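# Sorting small hardware into a drawer organizer

If your screws live in a coffee can, this is going to be the best evening you spend all month! I put it off for years, then did the whole job on a Thursday night with a podcast going, and now I open the drawers just to look at them.

## What you need

- A small-parts organizer with pull-out drawers
- A cookie sheet or shallow tray
- Masking tape and a marker
- A strong magnet inside a sandwich bag

## Dump and rough sort

Tip everything onto the tray and run the bagged magnet over it. Steel jumps to the bag, while brass, plastic anchors and pencil shavings stay behind. Turn the bag inside out over a bowl and the steel drops right off (so satisfying).

Next, split the pile by family: wood screws, machine screws, nuts, washers, wall anchors, oddballs. Don't measure anything yet. My friend Njål Brekke starts with lengths and is still at it past midnight.

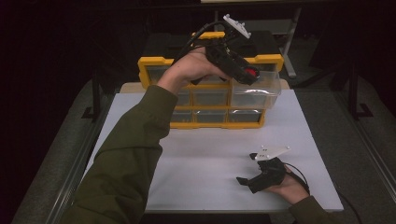 Deciding which drawer gets what is the fun part, and it's worth ten minutes with a pencil before you fill anything. Sketch the front of your organizer as a grid and write in the families, one per row, with the small sizes on the left. Clear drawers like the ones in this yellow grid let you check the contents from the front, so keep your tape labels narrow and stick them low. Save the top right corner for whatever you reach for most — it's an easy one to find without thinking. Mine holds 22 mm wood screws.

## Fill the drawers

1. Pull a drawer all the way out and fill it on the table.
2. Stop at two-thirds full. Heaped screws catch on the frame above and jam.
3. Label it before you slide it back.
4. Load the bottom rows first, with the heaviest pieces down there.

If you only have a few of something, bag them and let them share a drawer with a close cousin.

## Oddballs

Give them one drawer and one only! When it's full, go through it and toss anything you can't name. I did mine in December and found the missing hinge pin for the pantry door, plus 20 identical shelf pegs from a bookcase I gave away.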